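The Koval building, before it changes

I finally got inside the old Koval building on Merkska this week, after walking past it for years. 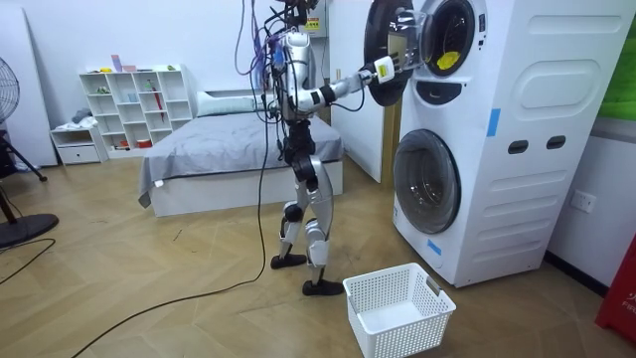 Herringbone floor and stacked washer-dryer.

It went up as offices for a shipping insurer and has 23 floors, or 24 if you count the plant level, which the lobby directory did. The city wanted something tall at that end of the street and got a concrete slab on a low podium, with the windows set back deep so that from the side you hardly see glass at all. I know plenty of people who dislike it. I like the side view best, late in the afternoon, when the fins throw long shadows.

The podium is the weak part. There are 2 entrances, one facing Merkska and one on the Rakis side, and both are hard to find. The steps on the Rakis side are steep and the handrail stops short of the bottom. Inside, the lobby still has its original stone – a gray-green marble with white veins – and the elevator doors have been kept too.

Waltberg, the firm that has the conversion job, plans to leave the tower front alone and open up the podium with shops. The drawings in the lobby show a glass canopy over the main door. I don't think it needs one. The old building has a plain, heavy entrance and the canopy looks like it came from an airport.

Work on the podium starts in October. I want to go back before then and get a proper look at the stairwell, which was locked, and at the mosaic that is supposed to be behind the paneling on the second floor.

Posted 2 September 2026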